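May
Logged by Futwood workshop, bench 2

Handheld gripper, left finger does not open all the way

Grippers are the Brinik printed design, two of them, built here at the shared shop. Trigger pulls a cord, cord closes the fingers, spring opens them. A Grikine encoder board on each one reads the finger width and logs it along with the camera. We use them to record cloth handling on the white table. Gripper A is fine. Gripper B stops short of fully open.

Full open on A reads 1,150 counts. B tops out at 1,047, so it is 103 counts short. By eye you can hardly tell. In the logs it is obvious, and the replay script throws out any take where the starting width is off by more than 28.

9:40 am
Swapped encoder boards between A and B. The short reading stayed with B. Board is good.

10:15 am
Took the spring out of B and compared it with a new one from the bag. Same length, same wire. Put the new one in anyway. No change.

10:50 am
Cord off completely, fingers moved by hand. The right one swings freely. The left one drags for the last bit of travel and then stops. So it is in the left finger or its pivot, and the cord routing can be left alone.

11:30 am
Pulled the left pivot screw. There was a ridge of print stringing inside the bore on the lower side. Cleaned it with a round file and then 200 grit wrapped on a dowel. Wiped it out, no grease. Refitted with the washer on the outside – it had been on the inside, which is not how the Ardeleanu build notes show it. I don't know if it was like that from the first assembly or got swapped when we changed the fingertips.

12:05 pm
Cord back on, ten slow cycles. B now reads 1,150 open every time. Closed reading did not move.

Still open:
– Re-zero both grippers before the next recording. The offset saved for B is from when it was dragging.
– Takes recorded with B before today need to be checked against the width limit. Please don't delete any yet.
– Print one spare left finger with the bore oversized a little. The current file is too tight for our printer.
– B's trigger still squeaks. Does not show up in the readings, leaving it for now.

Next cloth tests are on the same table as before, fingers fully open at the start of each take, striped piece left bunched up and both grippers in use. I'll close this ticket once a full set gets through the replay script.

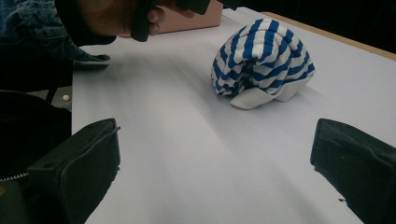
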